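Feeding People at the Office Without a Kitchen
August 9, 2026

The office at Tencombe has no kitchen. It has desks, chairs, a wood floor and outlets in the wrong places. I have been putting out snack plates there since last November, and a few people have asked how I set it up, so I'm writing it down.

I started with takeout boxes. They got left open on desks and the bread dried out. Then I bought a set of plain white plates, the small kind, and went over to putting one food on each plate. It looks better and people take less than they would from a box. The fruit goes first, usually before the bread. Anything crumbly goes last, and I have stopped buying much of it.
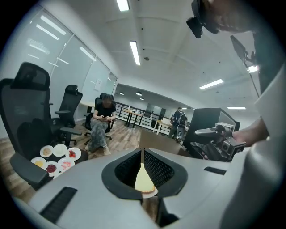

The plates cost me $30 at Parisi, which is a restaurant supply place that also sells to regular people. They stack flat and they are thick enough to survive being dropped in a sink. I carry them home to wash. The restroom sink at work is too shallow to get a plate under the faucet.

Cutting is all done at home too. I slice the cake and the bread the night before and wrap it. Watermelon I cut in the morning, with the rind left on so there is something to hold. I pack it in a flat box with a paper towel under it. Ten minutes, if the knife is sharp.

For surfaces I use whatever is free. A low table is best, and the end of a long desk is fine. A chair seat will hold small plates for a while if everybody knows not to roll it. I tried a folding cart from Witora and returned it. It wobbled, and it took up more room than the food did.

The mini fridge made the biggest difference. Before that I was using a cooler bag and ice packs, and by afternoon the packs were soft. A fridge up on a desk is easier to load than one on the floor, and people see it. I keep only what needs to be cold in it, and I don't put plates in. They never fit the way you want them to. Sticky notes are good enough for labels.

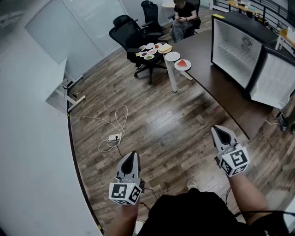
Do you leave the food out all day?
Two hours is my limit for cut fruit and anything with cream in it. Bread and plain cake can stay out longer if you cover them. I throw out whatever is left on the plates when I pack up, and I take home only what never got unwrapped.

Next I want a second set of plates so I can skip a wash in the middle of the week. I also need a better box for the bread.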